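Pudding box slips out of a parallel grasp in simulation as soon as the arm lifts

Posted by brulitz_user53, August 21, 2024

I'm running Skernetti with the Prarkley grasp planner. The target is a scanned pudding box held in a two-finger gripper. The fingers close and contacts are reported on both pads, but once the lift starts the box creeps down and rotates. Raising the friction coefficient made no difference. Wrist view at closure: 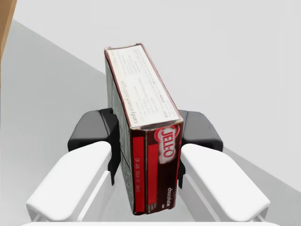 The physics step is 10 ms with one substep. Grip force is set to 30 N. The same controller lifts a plain cube without trouble.

yokoyama2532

Your step is too long. Try 2 ms and see.

Prarkley_tools

Check the collision mesh before touching the step. Scanned models are often imported as a single convex hull, and a worn corner or a bulge in the scan leaves each pad touching at one or two points. That gives almost no resistance to torsion. Replace the hull with a box primitive fitted to the faces and log the contact count per pad. You want at least three, spread out.

Also check the mass. Our importer computes it from volume at the density of water if the field is blank, so a carton comes out far too heavy. Shorten the step after that if it still creeps.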